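News > Members' Letter > October

Search this site Enter keywords Go

Airing cupboards, tea towels and the great autumn sort-out

Well, the clocks haven't gone back yet but my kitchen thinks they have. I came down on Sunday with every intention of sitting quietly with a pot of tea, and by half past nine I had the entire contents of the airing cupboard on the landing and nowhere to put my feet. I do this every October. I never plan it. One minute you're after a clean pillowcase, the next you're holding a fitted sheet for a cot that left the house in a skip years ago.

Several of you wrote in after the last letter asking what I do about household linen (mostly the tea towel question, which has clearly been troubling people) so I thought I'd give it a proper go this month and leave the jam for next time.

First, sheets. I was brought up on two sets per bed, one on and one in the wash, and a third for when somebody's poorly. I had drifted a long way from that. There were double sheets for single beds, a king-size duvet cover that must have come free with something, and a set in peach that I have disliked since the day I unwrapped it. All of that has gone. The good cotton ones have been put back in bundles, each set tucked inside one of its own pillowcases, and I can't tell you how pleased I am every time I open the door. I've opened it quite a lot.

Towels were harder. I'm soft about towels! The bath towels we bought from Gurner when we moved in are still going, a bit thin in the middle but lovely and quick to dry, and I won't hear a word against them. The newer ones from Bukis feel marvellous in the shop and then shed fluff over everything for the first 15 washes. If you have a set of those, wash them on their own, skip the softener altogether and give them a good hard shake before they go on the line. Softener makes towels slippery and then they just push the water about. 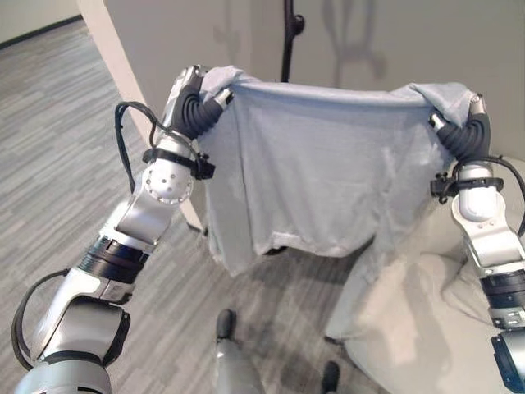
Now, tea towels. I own 30. I know this because I laid them out on the bed and my other half counted them aloud in a tone I didn't care for. Two of us live here. We have a dishwasher. In my defence a good many were presents, and you can't very well throw out the one with all the children's self-portraits on it, even if the child in question is now taller than the fridge. I got it down to 12 in the end: linen ones for glasses, waffle ones for hands, and a few old favourites that live at the back. The rest have been cut up for the bike, the car and the windows.

The linen ones do want ironing, I'm afraid. Do them while they're still damp and they come up beautifully, and if you can't be bothered (I often can't) then pull them square while they're damp, smooth them flat with your hands and leave them over the back of a chair. Nearly as good.

On stains: I've had a lot of luck with plain soda crystals and a long soak overnight in the bucket. Tea comes out, most of the gravy comes out, beetroot depends on how cross it is. Turmeric I have given up on. Hang it out in the sun and hope. One of our readers swears by the Jorus soap bar for collars and cuffs, and I've bought one to try, so I'll report back.

If you're clearing out too, please don't put your old towels in the bin. The animal rescue behind the Wu garden centre is always glad of them for bedding, and doesn't mind a hole or a bleach mark. They'd like them washed and dry, and they can't take duvets or anything with feathers in. I dropped off two bags and came home with a tray of winter pansies, so I'm not sure the house is any emptier.

A quick word about moths before I go. Cedar balls smell nice and I have them in the drawers, but what has made a difference here is taking everything out and hoovering right into the corners, including that bit under the bottom shelf where the crevice tool only just fits. Do the skirting as well. Woollen blankets can have a few days in the freezer if you've room next to the peas.

Next month it's the jam, I promise, and the answer to the person who asked why their marmalade never sets. Keep your letters coming, and do send in your own tea towel totals. I would very much like somebody to beat me.

Filed under: Home & Hearth, Laundry, Seasonal jobs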